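Search tips...
Go

Workshop Tips: Keeping a Student Robot Club Running
Reading time: 2 min

Our club at Ploswood works in simulation first and on the bench second. These are the habits that have saved us the most time since July.

Name files by task
Use the task, then a run number. "Drawer_5" is easy to find later. "Final_new" is not.

Save before you change the gripper
Fingers, wrist and mount settings all affect each other. Change one, run it, write down the result, then change the next.

Keep a bin for small screws
A muffin tin works well. Label each cup with tape and put the lid on at the end of the session.

Charge batteries at 4:00
Set a phone alarm. Stop at 80 percent if the pack will sit until the next meeting.

Check the view before a long run
A batch for the Isari contest can be up to 300 attempts. Look through the simulated camera first. In our kitchen setup the fingers fill a lot of the view, and the cabinet top is partly hidden behind them. Move the arm to its start pose and check that you can still see the work surface.

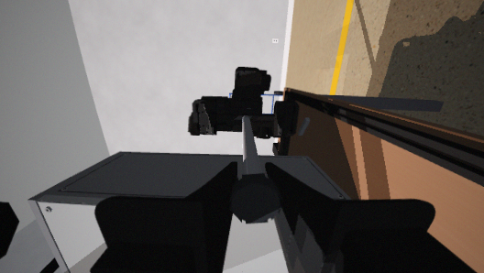 Wipe down and log out
Dust the bench, coil the cables and close the simulator. Leave the log sheet by the door.

Related tips
Cable ties you can use again
Sorting the Zarko parts drawer
Texier clamps: care and storage
Quick fixes for a wobbly bench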